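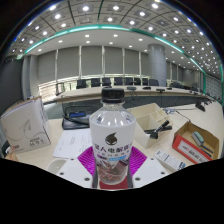 Open day at Gurkent – what I saw and what I lugged around

25/11/2022

So I finally made it over to the Gurkent open day, after missing the one in April because I had the time wrong (my own fault, the email was perfectly clear). A few of you asked me to report back, so here goes.

First, if you were picturing a factory floor, so was I! The hands-on part was in a conference room, up on the same floor as the offices, with the big table and the microphones and everything. The morning talk was downstairs and ran long, so by the time our group got up there we were all more than ready to touch something.

And you do get to touch it. They hand you a gripper, with two ribbed fingers in bright magenta and a camera on it, and you pick things up off a desk that looks a lot like mine at home – pens, paper, a bottle of electrolyte drink, little boxes. You squeeze, you lift, you set it down where they tell you, and all of it gets recorded so a robot arm can learn from it later. I did the bottle first and I was way too careful with it. The woman running the desk told me to just move like I was thirsty, and that helped a lot.

They want 900 good recordings for each task before they train anything. The bottle was at 881 when our group started, so of course everybody wanted a turn with the bottle. Pens are a different story. They had 265 of those and I can see why, because a marker lying flat on a desk is a pain to get hold of with fingers that wide. I dropped mine twice. They keep some of the drops too, which made me feel a bit better about it.

After that we went back down to see the arm itself, which is made by Astholm and runs on Gurkent's own software, a package called Mengal. It put a cup on a shelf, slowly, and then did it again with the cup turned around. On the third try it stopped halfway and someone had to restart it. I liked that they left the door open and let us watch the restart as well.

A couple of practical things. Parking is behind the Griline building, and you want the second entrance, the first one is deliveries only. Bring a sweater for the downstairs hall. Coffee was free but the sandwiches were gone by noon.

They're doing another one in the spring with room for 400 people, and sign-up will be on their site. I'm going back for the pens!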